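Stotik pendant in Drarkbridge: what changed in the May update and what to do if you still have one

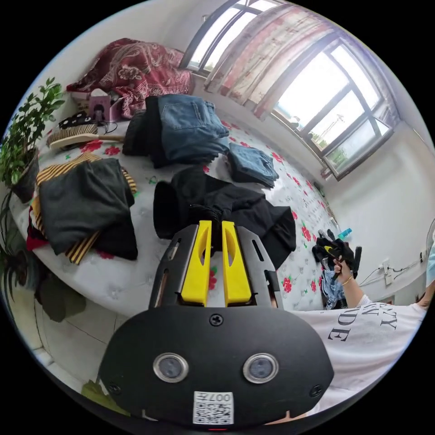 Photo: Ieuan Powell

1/ The Stotik pendant was pulled from the Cernska harbor shop in the May update. You can't buy it anymore. If you already own one, it stays in your bag or bank and still works.

2/ Old price was 250 harbor tokens. The shop slot now has a plain rope belt in it, same price, no bonus. Don't buy the belt. It can't be sold back.

3/ What the pendant does: 7% off stamina drain while you're on any boat, including the small ferry. It does nothing on land. The item text says "while traveling" and that has confused people for years.

4/ It does not stack with the Tzanetos cloak. The game takes the higher bonus of the two, so if your cloak is fully upgraded (9%) you can leave the pendant in the bank.

5/ It can't be traded. It never could be. Anyone in Cernska square offering to sell you one is running a scam. They swap in the Stotik charm at the last second. The icons look alike, so read the name in the trade window.

6/ If you lose it: dying in a safe zone, you keep it. Dying on the outer islands, it goes to the harbor clerk and you pay a fee to get it back. After the update the clerk still holds lost pendants. Gwenllian Probert tested this on her second account and got hers back with no problem.

7/ If you destroy it by hand, it's gone. Before May you could buy another. The warning box hasn't been changed and still says "you can get another from the harbor shop." That text is wrong now.

8/ Leftover harbor tokens still work. The only 2 things I'd spend them on are the lantern oil and the chart case. The chart case saves a bank slot for every map you own.

9/ The collection log still lists the pendant for everyone, including new accounts. So a new player currently can't finish the Cernska page. I've filed a report on it and so have other people. No answer yet.

10/ Someone asked about the quest "A Debt at Low Water." You used to need to wear the pendant to talk to the ferryman. He now talks to you either way, and his first line is a bit different if you have it on.

11/ Correction to post 6: the clerk's fee is paid in coins, not tokens. Bring coins with you, as the nearest bank is on the other side of the harbor.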